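FOR IMMEDIATE RELEASE
9 July 2018

Derkix workshop members open up the plans for Hatik, a tabletop robot arm that picks up awkward things

Derkix, the shared workshop on Chaimongkol Lane, is releasing the full plans, parts list and control code for Hatik, a tabletop robot arm designed and put together by its members over the past two winters. The files go up on the workshop's website today and are free for anyone to download, change and build from.

Hatik started as a repair job. Mircea Grecu, a member of the workshop, brought in a secondhand arm with a dead shoulder motor and a control box that would not talk to any computer made in the last ten years. Two other members got curious, the old box went in the scrap bin, and within a month the three of them were drawing a new gripper from scratch.

"I wanted it to hand me a screwdriver," said Grecu. "Then we tried it with a piece of rope and it was so bad at it that we all forgot about the screwdriver! Rope bends, it slides, it never lies the same way twice. That was the first really good evening we had with this thing."

The gripper has two blocky fingers with a light strip running up the inside of each one, and a small camera that looks down between them. The lights went through several versions. An early set was so bright that the camera lost the edges of anything pale, and a later one flickered badly whenever the elbow motor started. The released version runs from its own small supply, and the wiring diagram shows both the supply and the older shared hookup for people who already have the parts.

Most practice runs take place on a sheet of old packing cardboard, over whatever members have brought in from home. Seashells, rope ends and bits of cloth have all had a turn. The workshop has saved 3518 of these runs, including the failures, and will post them along with the code. Grecu asks that people read the notes file first, as the camera mount was moved partway through and the earlier runs do not line up with the later ones.

The parts list has 132 entries, counting fasteners. Nearly everything can be made with a basic printer, a drill press and a soldering iron. The wrist bearing is the exception and has to be bought. Prederis, the machine shop next door to Derkix, turned the first wrist plates on its lathe and has agreed to make a small batch for builders who cannot cut their own. Orders for the plates close at the end of August.

The members are now working on the second gripper, with softer finger pads and a slower closing speed. The current one closes a little too eagerly for thin shells, and the pads wear through at the corners. Pad drawings and test notes will be added to the files as they are finished, and the group would love to hear from anyone who has cast their own silicone at home.

Derkix will hold a build night for Hatik every other week through August. Bring a laptop and, if you have one, something small and hard to pick up. There is bench space for three arms at a time, and the workshop's own arm stays set up on the long table by the window so that newcomers can try the controls before they commit to a build of their own. Questions about the plans can be left at the Derkix front desk or sent through the project page, and Grecu answers most of them himself, usually late in the evening after the soldering is done.

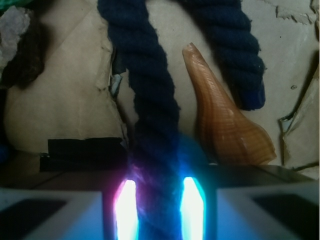
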